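**Fruit basket on a gray tabletop – how do you clean these things?**

**skaltalen_fan**
So I finally swapped our old round table for the gray one I'd been eyeing since February, and I put the fruit basket from my aunt's place on it. I love it! But the braided rim collects dust like you would not believe, plus sticky bits where a pear went soft on me last month. I've tried a dry cloth (useless) and a damp cloth (pushes the gunk further in). Anybody have a trick? I don't know if it's real wicker or the synthetic kind, there was no label on it and my aunt only remembers paying 30 bucks for it.

Also open to opinions on whether the basket should live at the end of the table or in the middle. My husband says middle. I say we eat there.

**Kennedy50**
Old soft toothbrush, warm water, one drop of dish soap. Go along the twist, never across it. Then let it dry upside down on a towel before any fruit goes back in. I've done mine twice a year like that and the shine is still there.

Can we see it though? Hard to tell real from fake without a look.

**skaltalen_fan**
Sure, two from this morning. 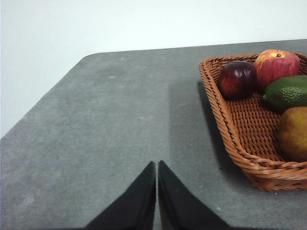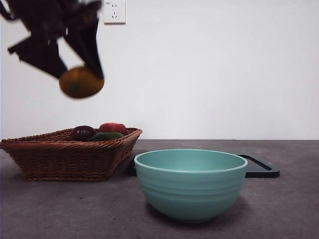 *Basket and gray top in the first, orange on the move in the second.*

**zinport_lane**
Ooh, pretty color. My money's on synthetic. The real willow one I had never had that gloss, and it went dull in 2 years flat. If yours is plastic you can be a lot rougher with it – I just stick mine under the shower.

**Kennedy50**
Please don't put it under the shower until you know! Lacquered rattan can be glossy too. I ruined one exactly like that, the rim swelled up and the whole thing leaned to one side forever after.

**zinport_lane**
Fair, but mine's been showered every month and it's fine. Find a loose end on the bottom and look at where it was cut. Plastic looks smooth and solid right through, plant stuff has a grain or little pores.

**skaltalen_fan**
Okay I'll flip it over tonight. Toothbrush first, shower maybe never lol

**moss_and_mugs**
Different question, what are those pale marks on the tabletop? I have a Skeltell one in nearly the same gray and I get little whitish spots all over it. Thought it was the finish going, but a bit of vinegar in water took most of them off.

**skaltalen_fan**
No idea! I only ever notice them when the light's on it. There's a smudge toward the back that I swear I wiped already. Is vinegar safe on these?

**moss_and_mugs**
Was on mine, but mine's laminate. If yours is real stone then NO vinegar, it can etch. Check what you bought.

**Kennedy50**
Seconding that. And I'm with your husband, middle of the table. At the end it gets an elbow sooner or later, and then you're chasing citrus across the floor.

**zinport_lane**
Nah, end of the table. Looks better and you get the whole surface for plates. We're 6 at dinner most nights and a basket in the middle would drive me nuts.

**skaltalen_fan**
One vote each, very helpful, thanks guys. Will report back on the loose end. Do you all line yours with anything? I'm thinking a paper towel under the fruit in case of another pear incident.

**moss_and_mugs**
Folded dish towel here. Goes in the wash with everything else.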